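[sim-manipulacion] Re: Dralden: ¿alguien lo ha evaluado en serio?

Hola a todos:

Respondo al mensaje de la semana pasada intercalando, como es costumbre en la lista. He tenido el paquete Dralden en evaluación con la licencia de prueba y puedo contestar a casi todo. Aviso de que es largo.

> Estamos mirando Dralden para generar episodios de manipulación
> en simulación, con cámara de muñeca. El comercial nos habla
> de "física de contacto de alta fidelidad" y poco más. ¿Alguien lo
> ha probado con objetos que no sean cubos y cilindros?

Sí. Lo he probado sobre todo con recipientes abiertos de pared delgada, que es lo que manejamos nosotros y lo que suele dar problemas. El paquete base trae una biblioteca de escenas de sobremesa y un conjunto de objetos bastante convencional. Los objetos difíciles los importé yo desde malla.

El primer punto que conviene saber es que la importación hace por defecto una descomposición convexa con un máximo de 16 piezas por objeto. Para una taza o una caja maciza sobra. Para un contenedor facetado y abierto no basta: las piezas se comen parte del hueco y la pared de colisión queda bastante más gruesa que la visual. El efecto práctico es que los dedos se detienen antes de llegar a la pared que se ve en la imagen, y la política aprende una apertura que luego no sirve. Subiendo el límite a 32 el desajuste se reduce hasta ser tolerable en mis mallas. El parámetro está en el fichero de configuración del importador, no en la interfaz, y la documentación lo menciona solo en el apéndice.

> ¿Qué tal la cámara de muñeca? En el folleto solo salen vistas
> externas, y a nosotros esas nos dan igual.

Es la parte que mejor me ha parecido. El modelo de cámara admite proyección de gran angular con viñeta circular, y el volcado incluye los parámetros intrínsecos junto a cada episodio. No hay que pasar por una imagen rectificada intermedia. Nosotros entrenamos directamente sobre la imagen sin rectificar, así que esto nos ahorra un paso.

La carcasa de la pinza se incluye en el render, con tornillería y todo, y aparece en la posición que le corresponde según la transformada que se declare entre brida y cámara. Si esa transformada está mal, se nota enseguida en la parte inferior de la imagen, así que recomiendo renderizar unos pocos fotogramas y mirarlos a ojo antes de lanzar un lote.
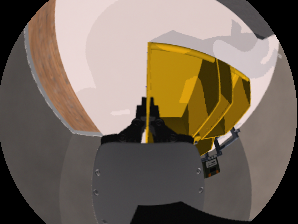 En cuanto al agarre por el borde, el comportamiento depende mucho del paso de integración. Con el valor de fábrica y pared delgada tengo penetración visible en cuanto el cierre es rápido: un dedo atraviesa la pared, el solucionador lo corrige en el paso siguiente y el objeto sale despedido. Con el paso reducido a la mitad el problema desaparece en cierres lentos y persiste en los rápidos. Al final limité la velocidad de cierre en el controlador y dejé el paso reducido. El coste en tiempo de cálculo es el que cabe esperar.

La fricción se declara por par de materiales, no por objeto. Es lo correcto desde el punto de vista físico, pero obliga a mantener una tabla que crece rápido. Si falta un par, el motor toma un valor genérico sin emitir ningún aviso. Perdí una tarde entera con esto. He abierto una incidencia pidiendo que al menos lo escriba en el registro.

> ¿La iluminación se puede aleatorizar por episodio? ¿Y las
> texturas de la mesa y el suelo?

Se puede aleatorizar la posición e intensidad de las luces, la textura de mesa, borde y suelo, y el color de los objetos. Las sombras son razonables. La aleatorización se define por distribución y semilla, y he comprobado que la misma semilla reproduce los mismos parámetros en dos máquinas distintas. Los píxeles no son idénticos bit a bit entre tarjetas gráficas de distinta generación; si alguien necesita eso para pruebas de regresión, que lo tenga presente.

Lo que no se puede aleatorizar es la exposición de la cámara. Para nosotros es una carencia seria, porque en el montaje real la exposición automática reacciona cada vez que un objeto grande y de color vivo ocupa buena parte del campo. Lo aplico en postproceso sobre la imagen ya renderizada, con una curva global. Es un apaño: recorta donde una cámara de verdad no recortaría.

> ¿Rendimiento? Nos dicen "miles de episodios al día" sin
> especificar el equipo.

Mi lote de evaluación tiene 3.576 episodios, todos de aproximación y agarre por borde, con cámara de muñeca y sin vista externa. Se generó en una estación de trabajo con 2 tarjetas gráficas, en una sola noche de sábado y parte de la mañana siguiente. No he medido con escenas de varios robots ni con objetos articulados, así que no extrapoléis a partir de ahí.

El cuello de botella en mi caso no fue el render. Fue la escritura a disco. El volcado guarda por defecto imagen sin comprimir, profundidad y máscara de segmentación en ficheros separados por fotograma, y el sistema de archivos sufre. Hay una opción para agrupar por episodio que debería ser la de fábrica. Actívese antes de empezar, porque la conversión posterior es lenta y además no conserva las marcas de tiempo originales.

> ¿Qué tal frente a Pandey? Es lo que usamos ahora y no nos
> disgusta, pero el mantenimiento anda flojo.

Pandey sigue siendo más cómodo para prototipar. La definición de escena cabe en una página y el ciclo de editar y relanzar es mucho más corto. En contacto es peor: con las mismas mallas y el mismo controlador, los agarres por borde que en Dralden son estables en Pandey vibran, y hay que subir el amortiguamiento hasta valores que ya no significan nada.

Dralden, en cambio, arranca despacio y es rígido en la estructura de directorios. Los identificadores de los objetos se fijan al compilar la escena, y añadir uno obliga a recompilar completa la biblioteca. El conversor de escenas desde Pandey existe y funciona para geometría y transformadas; los materiales y los límites articulares hay que revisarlos a mano, uno por uno. En mi conversión los límites de la pinza llegaron en grados a un campo que esperaba radianes.

> Última pregunta: soporte y licencia. Nos ofrecen el plan con
> puesta en marcha a cargo de Nitdale.

Con Nitdale solo he tratado por el sistema de incidencias, no he contratado la puesta en marcha. Contestan con criterio y adjuntan configuración que se puede ejecutar, que ya es más de lo habitual. El tiempo de respuesta es irregular; en agosto una consulta sobre la segmentación estuvo parada hasta que volvió la persona que lleva ese módulo.

De la licencia, dos detalles. Va ligada a la máquina y no a un servidor flotante, salvo en el plan superior. Y los datos generados durante la evaluación se pueden conservar, pero no redistribuir. Si pensáis publicar un conjunto de datos, pedid esa cláusula por escrito antes de generar nada.

Mi valoración para un caso como el vuestro, con cámara de muñeca y objetos de pared delgada: lo compraría, con el plan básico y sin la puesta en marcha, siempre que tengáis a alguien que pueda dedicarle una temporada a la tabla de materiales. Para cubos y cilindros no veo motivo para dejar Pandey.

Pendiente por mi parte queda la transferencia al robot real. Tenemos montada la celda en Ludthorpe, pero la pinza está ocupada con otro ensayo y no he podido ejecutar nada todavía. Hasta entonces, todo lo anterior es simulación contra simulación y debe leerse así. Cuando tenga tasas de éxito las mando a este mismo hilo.

Puedo pasar a quien lo pida el fichero de configuración del importador y el guion de comprobación de pares de fricción. Las mallas no, son de un cliente. Escribidme fuera de la lista, que el servidor rechaza los adjuntos.

Un saludo.

--
Lista sim-manipulacion
Para darse de baja, envíe un mensaje con el asunto "baja" a la dirección de administración de la lista.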